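Subject: Re: [zillard-tenants] Parking permits and the laundry room

Anayeli Solís wrote:
> Does anyone know if the second parking permit is still free?
> The office told me one thing and my lease says another.
> Also, are the dryers on 4 back?

Anayeli,

The first permit is free. The second is $100 a year as of July 2023, unless your lease was signed before that. Mine was, so I pay nothing until I renew. Bring the lease page to the Balaskas office and ask for Finbarr.

Dryers:

- Floor 4: both running – use the card reader on the left.
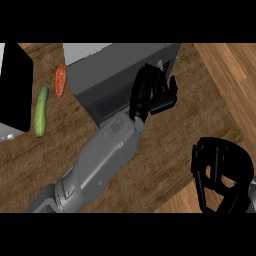
- Floor 2: out of order, part on order from Grelel.

Guest spots are still limited to 4 nights a month.

Vsevolod Panasiuk
Zillard Apartments, north building

2 comments

Haruto Tsuchiya: Does the fee cover motorcycles?

Masanobu Sasaki: They charged me the full amount for mine in June.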